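홈 | 회사 소개 | 제품 | 채용 | 블로그 | 문의

로봇 조작 소프트웨어 엔지니어 모집 (제어·경로 계획·개발 도구)

게시일: 2024년 1월 27일
조회 3244 · 공유 16 · 댓글 2

Lemance는 작은 로봇 팔을 위한 소프트웨어를 만드는 회사입니다. 우리 팀은 지금 Cirnel이라는 조작 스택을 개발하고 있으며, 이 일을 같이 할 엔지니어를 찾습니다. 저는 이 팀의 소프트웨어 책임자이고, 이 공고도 직접 작성하였습니다. 한국어가 저의 모국어가 아니므로 표현이 조금 딱딱한 곳이 있을 수 있습니다. 내용에 대하여 궁금한 점은 메일로 질문해 주시면 정확하게 답변 드리겠습니다.

Cirnel은 무엇인가

Cirnel은 세 개의 층으로 나누어져 있습니다. 가장 아래에는 서보 모터와 통신하는 제어 루프가 있습니다. 그 위에는 손끝의 목표 위치를 받아서 관절 궤적을 만드는 계획기가 있습니다. 가장 위에는 카메라 영상에서 물체의 위치와 방향을 추정하는 인식 모듈이 있습니다. 제어와 계획은 C++로, 인식과 시험 도구는 Python으로 작성되어 있습니다.

우리가 사용하는 팔은 비싼 산업용 제품이 아닙니다. 기어에 유격이 있고, 같은 명령을 두 번 보내도 손끝이 똑같은 곳에 도착하지 않습니다. 그래서 소프트웨어에서 오차를 측정하고, 보정하고, 필요할 때는 다시 시도해야 합니다. 이러한 문제를 재미있게 느끼는 분이라면 우리 팀과 잘 맞을 것이라고 생각합니다.

입사 후에 맡게 되는 일

처음 석 달 동안에는 계획기를 담당하게 됩니다. 현재의 계획기는 목표 가까이에서 속도를 줄이는 방법이 너무 단순하여, 마지막 구간에서 팔이 떨리는 경우가 있습니다. 이 부분을 다시 설계하고, 시뮬레이션과 실제 팔에서 같은 시험을 통과하도록 만드는 것이 첫 과제입니다.

그 다음에는 Wodis 작업에도 참여합니다. Wodis는 로그를 재생하는 사내 도구입니다. 관절 각도, 모터 전류, 영상을 하나의 시간축에 맞추어 보여 줍니다. 지난 11월에 첫 버전을 배포하였지만, 긴 로그를 열 때 아직 느립니다. 회귀 시험은 300개가 있고, 코드를 병합하기 전에 모두 실행합니다. 실패한 시험을 그냥 다시 돌려서 통과시키는 것은 허용하지 않습니다. 원인을 먼저 기록해 주셔야 합니다.

필요한 경험

- C++ 또는 Python으로 다른 사람이 사용하는 코드를 유지보수한 경험
- 기구학과 좌표 변환에 대한 이해 (카메라 좌표계와 로봇 좌표계의 관계를 설명할 수 있는 정도)
- 리눅스 환경과 Git 사용
- 한국어 또는 영어로 기술 문서를 작성할 수 있는 능력

다음 경험이 있으면 더 좋지만, 필수는 아닙니다.

- 핸드-아이 캘리브레이션을 직접 해 본 경험
- 모방 학습 정책을 실제 로봇에서 평가한 경험
- 실시간 제어 루프의 지연을 분석한 경험

학위는 보지 않습니다. 경력 연수에도 기준을 두지 않았습니다.

시험 과제에 대하여

우리의 기본 시험 과제 중 하나는 도형 퍼즐입니다. 손잡이가 달린 조각을 잡아서 판의 같은 모양 홈에 넣는 일입니다. 사람에게는 쉽지만 로봇에게는 위치, 방향, 높이의 작은 오차가 모두 드러나는 과제입니다.

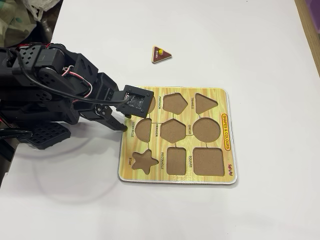

삼각형과 별은 특히 방향 추정에 민감합니다. 원은 어느 방향으로 돌려도 들어가지만, 삼각형은 각도가 조금만 틀려도 모서리가 홈의 가장자리에 걸립니다. 이때 계획기가 그대로 아래로 누르면 안 되고, 전류의 변화를 보고 멈춘 뒤에 자세를 수정해야 합니다. 이 판단을 제어층에서 할지, 계획층에서 할지 팀 안에서 아직 의견이 나뉘어 있습니다. 면접에서 이 문제에 대한 지원자의 의견도 듣고 싶습니다.

근무 조건

정규직이며 수습 기간은 3개월입니다. 사무실은 Gebreyes 건물 안에 있고, 실제 팔을 사용하는 날에는 출근이 필요합니다. 그 외의 날에는 재택근무가 가능합니다. 연차는 법정 기준을 따릅니다. 급여는 첫 통화에서 범위를 먼저 알려 드립니다.

지원 방법

이력서와 함께, 본인이 고친 버그 하나에 대한 짧은 글을 보내 주십시오. 분량은 한 페이지면 충분합니다. 증상이 무엇이었는지, 원인을 어떻게 찾았는지를 써 주시면 됩니다. 공개 저장소가 있으면 주소를 같이 적어 주시고, 없어도 불이익은 없습니다. 접수 후 14일 이내에 모든 지원자에게 결과를 알려 드립니다.

전형은 서류, 화상 통화, 사무실 면접의 순서로 진행됩니다. 사무실 면접에서는 Wodis로 실제 로그 하나를 같이 보면서 이야기합니다. 화이트보드 코딩 시험은 없습니다. 채용이 완료되면 이 공고의 제목에 마감이라고 표시하겠습니다.

관련 글
- Cirnel 계획기의 감속 구간을 다시 쓰는 이유
- Wodis 첫 버전 배포 안내
- 인식 모듈 인턴 모집 (마감)
- 서보 모터의 유격을 측정하는 방법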